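Can a machine put the groceries away yet?

Jun 12, 2024

I get this question from relatives more than from engineers. The short version of my answer is that it depends on the package, and that most of the public discussion skips the package entirely.

Some background. Until last October I worked on end-of-line equipment for Sokomden, which builds case packers and palletizers for food plants. A palletizer is a settled technology. It lifts the same box from the same spot and sets it down in a known pattern, and it will do that through a night shift with one person looking in now and then. The box has six flat sides and a stiffness that somebody specified. If the supplier changes the cardboard, the line stops and there is a meeting.

A kitchen has no such specification. On one shelf in mine there are cans, a glass jar with a sticky lid, a sack of rice, a carton of eggs, and several bags that were opened and rolled down. The cans are easy. Any decent arm with two fingers and a camera can pick up a can and put it on a shelf, and has been able to for years. Eggs are less trouble than people expect, as the carton is rigid enough to squeeze lightly from the sides. The bags are where I would put the dividing line between what works and what mostly does not.
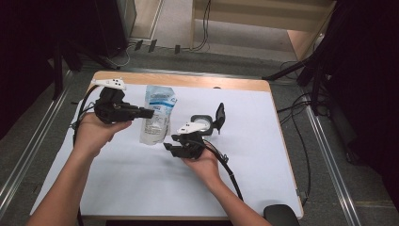 Flexible packaging has no fixed shape, and a gripper needs to know a shape, or at least a width, before it closes. A bag that is half full has a firm region and a loose region, and the border between them moves when the bag is touched. Grip too low and you push the contents up. Grip too high and you are holding film, with the weight swinging under it. A stand-up pouch adds a base that may or may not be spread properly, so it can tip before the fingers have closed. Translucent film like this, crinkled through the upper section, is also poor material for a depth camera, which tends to see through it or lose it in reflections. The faded blue printing near the top gives the vision software something to find, though not much. A person holding a gripper in each hand gets around most of this by judgment, steadying with one and pinching with the other, and the current hope is that enough recorded handling of that sort will carry the judgment over to a machine.

I think the hope is reasonable. I am less sure about the schedule. At my old job we had a side project, internally called Kernar, to load filled pouches into display trays. It ran well at 200 pouches per shift in the test room and poorly at the customer's plant in Pristberg, where the pouches arrived warm and therefore softer. The fix took three months and consisted mainly of a cooling tunnel. We changed the pouch to suit the robot. At home you would have to change the robot to suit the pouch.

As for chores generally, my current list is short. Vacuuming a flat floor is done. Mowing is done if the yard is simple. Loading a dishwasher works in demonstrations, slowly, with dishes the system has handled before. Folding towels is close. Folding a fitted sheet is not close for me either. Putting away mixed groceries from a bag on the counter I would place at the far end, mainly on account of the film packaging and the crowded shelves.

The shop floor is ahead, but unevenly. Gilmartin, the contract packer where I do some consulting now, has two palletizing cells and still opens, sorts and refills returned bags by hand at a long bench. Management asks every year what it would cost to automate the bench. I price it, and the answer has come down by roughly a third since I first did the exercise. It is still higher than the bench.

Next time I will go through suction cups, which solve part of the bag problem and bring a separate one with dust.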